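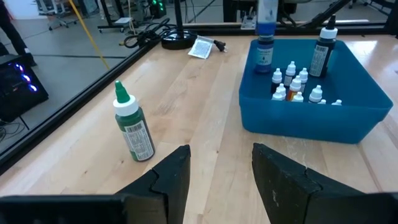 Home | Projects | Media Studies | Archive

Still Lives: Background Objects in the Animated Series Guvcombe

Project report by Ha-neul Pyo and Emanuel Surdu
Apr 16, 2026
325 shares | 2 comments

We both came to Guvcombe the way a lot of people do, which is to say by accident, late at night, when we should have been reading for another class. It's a slow show about a ferry town, and hardly anything happens in it for long stretches. What kept us watching was the stuff lying around - the kettles, the ticket stubs, the jars on the windowsill - and how long the director lets you look at it before somebody finally speaks.

Our advisor, Margareta Hodoroagă, was kind enough to let us turn that into a project, and in March we sat down with the first season and a shared spreadsheet. We logged 1,570 shots in all, marking every one with no character in it and noting what was on the surfaces. We disagreed a lot at first (is a coat on a hook a background object or a stand-in for its owner?) and ended up giving coats their own column.

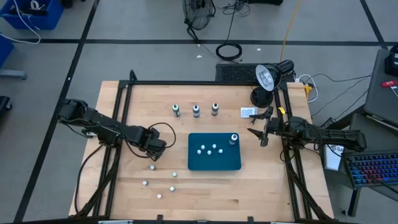

The shots we liked best are the tabletop ones in the Ogilvie house, where the grandmother's sewing things get moved a little between one episode and the next. They work by grouping. When small white caps sit together in the left and middle of a tray and a little bottle stands by itself in the corner, you look at the bottle, and you start to wonder about it. The layout artists do the same with buttons and a thimble, and by the fourth episode we were both worried about that thimble.

Not every episode is so careful. The Funport two-parter, with its fairground and its loud jokes, has very few empty shots, and most of those are signs or crowds seen from far away. Valentin Dumitrescu, who read our draft, thought we were being hard on it, and we have softened that section a good deal since then.
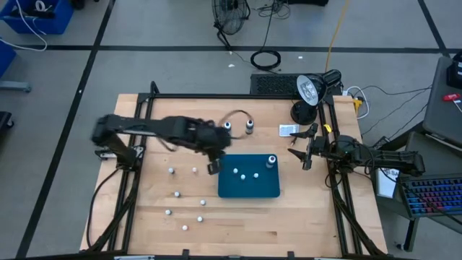
It did make us go back and watch both halves again with the sound off, and we found more than we had the first time. There's a lovely shot of a paper cup on a railing that holds for ages. We had logged it as a sign, which was our mistake, and the spreadsheet has been fixed.

If we had another term we'd like to do the same with Idell, the earlier series from the same team, which we've only seen in pieces. Our thanks to Grigore Bălan for lending us his discs and waiting so patiently to get them back.

Share | Save | Print
Previous project | Next project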